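The robotics club at Griststead counts its season in runs. The team logged 468 of them by May, all in a simulator, moving cubes between colored platforms with a pair of white arms. Parents at the open evening were told this is how the professionals train. Maybe so. I have judged student contests for 14 years and I'm still not sold.

A rendered cube has whatever weight you type in. Kids who change one number and run it again learn to change numbers. I asked the team what they'd do about a stripped screw and got polite silence.
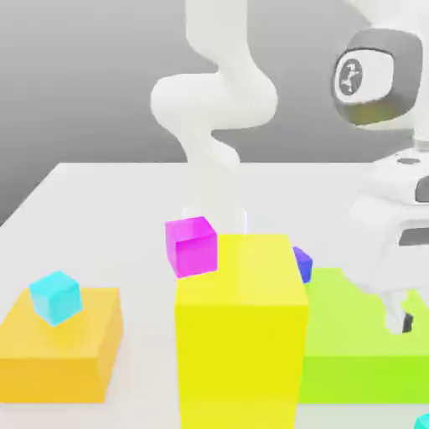

The club wants 1000 runs before fall, and the school seems happy to pay for the software license. I'd spend the money on a used arm and a box of wood blocks, and let them drop a few.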